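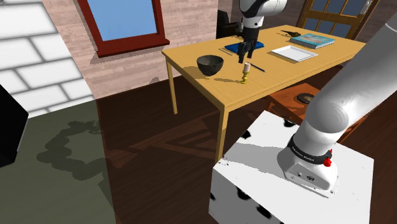

Clonder coupe, worth restoring or strip for parts?

skoltport_dan
Picked up a 1968 Clonder coupe from a farm sale on 27th September and I'm over the moon! It hasn't run in 40 years. Floors are gone on the driver's side, the glass is all good, and the original Lindemann carbs were in a box on the back seat. I paid $200 for the lot – trailer not included.

gearwhine
Great find, but I'd part it out. You'll spend more on floors and sills than the finished car will ever bring. Those carbs alone would pay for a decent running sedan.

MGethin
Please don't break it! I've had mine for 8 years and still grin every time I back it out. Sills are easy enough if you brace the doors before you cut anything. Guda still does floor pans, and mine needed hardly any trimming.
Morfudd Gethin

gearwhine
Guda pans fit yours, maybe. I had two sets and both were short at the tunnel. Dan, measure before you order.

MGethin
Fair, mine were the later ones with the folded lip. Ask for those. Still say save it.

tworustyfords
What's the engine like? Does it turn over by hand? If it's stuck, pull the plugs, put some oil down the bores and leave it a week. Don't force it.

skoltport_dan
Turns! Stiff, but all the way around. Compression test is next, and I've got roughly 3 weekends before the garage gets cold. Floors can wait until April. I'm keeping it, sorry gearwhine.

gearwhine
Your money, haha. If you ever sell those carbs, message me first.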